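Sunday shift at Arkero

Sun 25 August, and the office is half lit. I'd come to ask the woman who runs data collection for Plokura why anyone is in at all. "Because we said 2000 by the end of the month," she says. "We're at nearly 580."

That's 580 usable demonstrations – a person doing a small job with a pair of hand-held grippers, so that a model can learn the job from the recordings. Screwdrivers this week. Cups before that, which went badly.

"We threw out 400 of the cup ones. Everyone did them the same way. Same speed, same angle. Learned nothing from it."

So now people are told to vary it. Sit differently, swap hands, fumble a bit. Fumbling is welcome, up to a point. "If you drop it, pick it up and carry on. I want the picking up."

Does it get dull? Long pause. "After 200 in a week your thumbs know about it." Breaks are every half hour, or suposed to be.

The Lenz version, started in February, used one hand only. Two is harder to record and much harder to label. She still prefers it. "Try opening a jar with one."

Any date for a first trained model? "Ask me when I've slept."
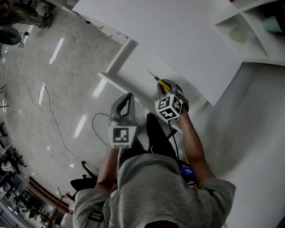 Two grippers, one screwdriver: recording at the desk for Plokura.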